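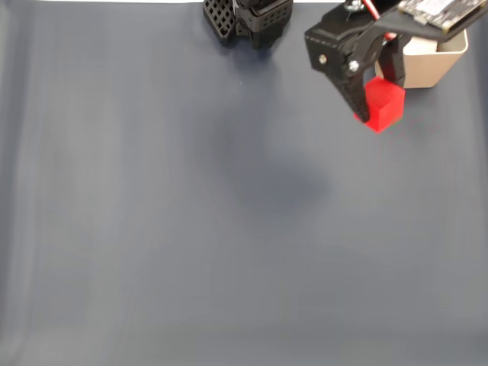
Workeck has begun teaching its small robot arms by remote control, with a person moving a set of hand controls while the arm copies each motion. Operators recorded 300 runs in June, most of them simple pick-and-place jobs. In one of these, the black gripper takes a small red cube between its two fingers, with a beige open-top container close behind it. Johanna Steiner, who leads the work, said 88 runs were thrown out over pauses or dropped parts.

"A new operator needs a morning to get smooth," Steiner said. "After that the recordings are good enough to train on."

The company plans to try the same method next on sorting plastic caps for Plastgate. Sessions run until 4 p.m. and resume Saturday.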